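Shelf life is a moisture question, says packaging technician

Imke Schmieder tests dry food cartons for Plollen, a contract laboratory in Wokinberg. Her subject is water vapor.

"The carton does very little," she said. "It carries print and takes the load. The liner is the barrier." A liner is rated by how much vapor passes through it in a day. Heat seals are checked separately, 4 samples per batch, and most failures start there. 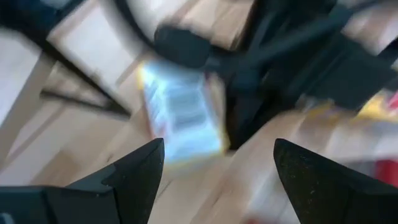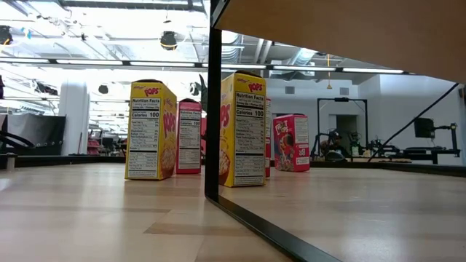
Lindsay Tamihana
Staff writer, materials and packaging

Schmieder stores test packs in a humid cabinet and weighs them every 2 days. A run takes 600 hours. Weight gain is plotted against a crispness score from a compression test.

Does folding the liner down at home help? "Yes, if it is folded tight. A loose roll is close to an open bag." She puts less faith in clips, which leave gaps at the corners.

Her next series, due in May, compares thinner liners made from a single polymer. "They are easier to recycle. The seal window is narrow, so line speed may have to drop."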